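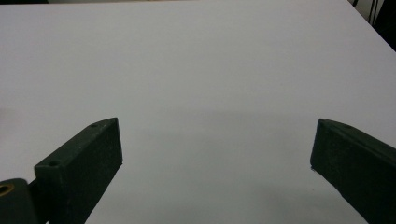
Second Progress Report: Magesa Community Reading Rooms

Submitted to: Grirkano Foundation, Education Grants Office
Prepared by: Akinyi Rotich, Program Manager
Date: Mon 4 October

1. Status of the grant

The Magesa program supports evening reading rooms in rural primary schools. At the time of the first report, 15 rooms were open. The number now stands at 21, one short of the target of 22 set out in the grant agreement. The remaining room, at the lake school, is waiting for roof repairs paid for by the district. We expect the work to be finished before the next school term and do not request a change to the end date of the grant.

2. Books and supply

The August delivery from our supplier, Follix, reached the store complete, but two cartons of early readers were in the wrong language edition. Follix accepted the return and sent replacements at no cost to the program. Sorting and labeling took longer than planned as a result, and six schools received their books a week after the others. Head teachers were informed in advance and no room opened without stock.

Demand for short chapter books remains higher than we allowed for in the proposal. Picture books for the youngest group are borrowed less often in the evening, mainly as these children go home before the rooms open. We have moved part of the picture book stock into classroom boxes for use during the day - a change approved by Irja Ahonen of your office by letter.

3. Staff and training

Dennis Khaemba continues as field supervisor. Salim Nyamweya joined as second supervisor in August and has taken over the six northern schools. Each room has a trained reading assistant, paid a monthly allowance through the school.

The refresher course for assistants covered reading aloud, keeping the loan register, and basic book repair.

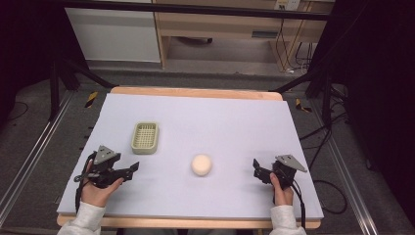 Attendance was good, although assistants from the northern schools had to leave early on the second day to meet the last bus. Mr. Nyamweya has since gone over the missed section on the loan register with them during his regular visits. For the next course we propose to pay for one night of lodging, which can be met from savings in the transport line.

4. Monitoring

Registers are now collected monthly and entered at the main office. Yuzhen Long, who is carrying out the outside review, has asked that we record the school grade of each borrower as well as the title. The new register pages have been printed and are in use. Older pages will not be corrected, so figures by grade will be available only from this term onward.

Losses are within the limit agreed with the Foundation. Most missing books are reported by pupils who have moved to another school.

5. Spending

Spending is in line with the budget except for lighting. Replacement lamps cost more than expected, and the line is now fully used. We ask for permission to move the unspent balance of the printing line to lighting. A signed request is attached as Annex B, with the supplier's price list.

6. Work planned for the next period

Open the lake school room once the roof has been passed as safe.
Complete the second round of school visits.
Hold the meeting with head teachers on how allowances will be paid after the grant ends.
Send the draft of Yuzhen Long's review to the Foundation for comment.

Questions on this report may be sent to the Program Manager at the main office.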